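Mesh laundry bags: zip or drawstring?
Laundry and Linen board, 2 replies hidden

bakdale_bev
I'm replacing my mesh wash bags and can't decide between zip and drawstring. The last zip one came open mid-cycle and a bra hook went through a jumper. Front loader, mostly cold washes.

Nikola Żak
Zip, as long as the coil is fine and the slider is a decent size. Mine is white mesh with a beige zip. 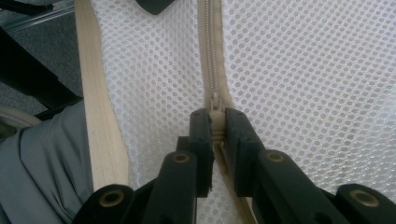

Run it right to the end and tuck the pull tab under if there's a bit of elastic for it. I've had Norkar ones with the elastic and they stayed shut. Look at the holes too. Small holes are better for anything with hooks.

cakier500
Disagree. Zips are the first thing to go. I've used drawstring bags for years and the worst that happens is the cord gets wrapped around a towel. You can replace a cord. You can't easily replace a zip in mesh.

bakdale_bev
Do you knot the cord or trust the toggle?

cakier500
Both. Toggle first, then a loose knot. Don't overfill it either, lay it flat on the table and spread the stuff out before it goes in the machine. 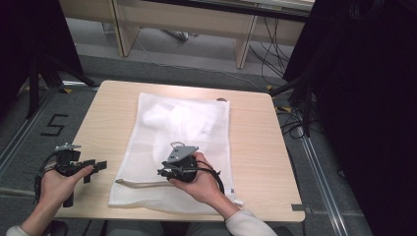 Posted by cakier500 | Member | Posts: 2000

If it's all bunched up one end the middle never rinses properly. I shake mine down and then pull the cord.

Nikola Żak
A knot in a wet cord is a pain to undo with cold hands in November. I'd still go zip for bras and keep the drawstring for socks.

cakier500
Fair enough on the socks. I don't find the knot hard if it's loose.

bautista_j
My spin goes to 1000 and toggles slip on me every time. Drop it to 500 for delicates and either sort will do.

bakdale_bev
Thanks all. I'll get one of each and turn the spin down.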